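Robots starting on the folding tables, what happens to the people on them?

posted in Laundry & Linen Work, 4 replies hidden
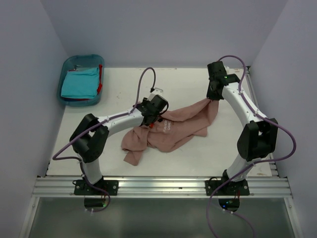 Do the folders lose their hours when a two-arm cell like this comes in? We're a garment laundry, 535 pieces on a normal shift, all hand folded. Management at Stanness is talking about two cells by May. Nobody has said a word about the schedule.

Depends on your volume and what's in your contract. Where I work hours stayed the same the first season but the job changed, less folding, more sorting and fixing. Get the hours question answered in writing before the cells get bolted down.
skonfold

Can only speak for our place (Skonudar, hotel uniforms plus some retail returns). We've had 4 cells running since spring.

What changed:
Folders became "tenders". One person to two cells. You feed, clear jams, refold the bad ones, swap baskets. T-shirts fine. Hoodies so-so. Anything with a slippery lining, forget it, goes straight to the hand table.

Pay did not change and it should of. You're learning restart steps, error lists, how to stop the arms safely. That's a skill. Ask for a grade bump now, much harder to get later.

Body stuff: my wrists are better. My feet are worse, more standing and watching. Ask for a mat and a stool.

Also the count. Each cell logs every piece and the supervisor sees it on a screen. First month they posted the numbers by the time clock with initials next to them. 200 pieces on one, 1544 on another, totally different garments, so the comparison was junk and people were upset about it. Took a meeting to get the initials off. Ask who sees the log and what it gets used for.

And get everybody trained, not just two favorites. We had one trained person on nights, she was out sick and the cells sat there till 6 am.
bemik_nights

they told us the same thing at my old job, no layoffs, then they just didnt replace anyone who quit. so technically true I guess. start looking around
tumbledry

Adding to the above, read the vendor paperwork if you can get it. Ours was thru Shibata and the staffing plan was right in the proposal, page and all, months before the floor heard anything. Steward asked for a copy and got it.

Edit: steward got it, not me. Worth asking anyway
skonfold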